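May 7, 2020 - snack box, second round

Okay, writing this up while it's fresh, since last time I left it until the weekend and half of it was gone from my head.

The plan was the box pick again: reach into the cardboard box, get hold of one package, lift it clear, put it down on the mat, go back for the next. Both hands this time. Najwa Issa wanted two-handed demos because the Onitz policy keeps dragging the whole box along with the package, and her thinking is that if the second hand is in the demos from the start, the arm will pick up the habit of steadying things. I'm on board with that, but it does make the demos harder to do well. My left hand is lazy. It drifts off and hangs in the air while the right one works, and then it's in the data as a thing the left hand does (hi, future me, wondering why the left arm hovers).

Things I changed from the first round:

- Slower on the way in. I used to dive. The fingers need to be open before they get to the pile, and I was opening them on the way down, so the opening got blurred together with the reach.
- Closing in one go. No nibbling. If I miss, I come all the way out and try again, and that take gets tagged "retry" in the log.
- Shuffling the box between takes. Flellimness (the sorting script, not my name for it) complained that the same package was on top in nearly every take, and it was right.

The chocolate bars are the easy ones. They're stiff, they have a clear long side, and the pads grab them pretty much however you come in. Crinkly bags are a pain! If you take them by the puffy middle they squash and slide, so I've been going for the seam at the end, and I'd like everybody to do the same so we don't teach it two different ideas of where a bag starts. Anything flat against the cardboard wall needs a little scoop toward the middle first. I'm not sure the scoop is something we want it to learn. Maybe it is? Najwa says keep it for now and filter later.

Total in the Endale folder is now 1,551 takes, which sounds like a lot until you remember how many of the early ones have me diving. I'd guess we end up tossing a good chunk of those. I did 45 minutes per block, then a break, and I noticed in the replay that my last few takes of every block get sloppy - the lift gets shorter and the package practically skims the rim. Shorter blocks next time. Thirty, maybe.

Small stuff: tracking got lost 3 times, always when I swung the left gripper in close to my chest. Keep the elbows out. Also the sync clap at the start really does need to be one clean tap of the fingers and then a full second of nothing, or Movendale lines the two hands up wrong and you only find out after the export has finished, which is a special kind of annoying. 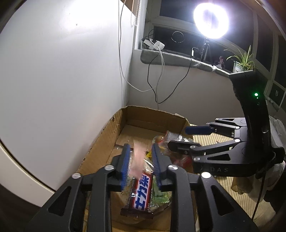 Do the two hands have to be recorded in the same take, or can we do the right one first and add the left later?

Same take, every time. The timing between the hands is the part we're trying to teach, and two separate recordings stitched together won't have it.

Najwa asked for a note on the retries too, so: keep them, but only the ones where I come fully out before going back in. The half-retries, where I open a bit and poke around again, go in the junk folder. I went back and forth on this. A policy that can recover is worth having, and if every demo is perfect it never sees what to do after a miss. But the poking takes look like dithering when you play them back, and I can picture the arm dithering for a full minute over a bag of chips.

For next time:

- somebody with smaller hands to do a set, I want to see how different the grip widths look
- tape the bottom of the box, it's getting soft
- rename the left and right folders, they're swapped on the old laptop
- ask Najwa whether the July demo is one arm or two, because it changes how much of this I should bother collecting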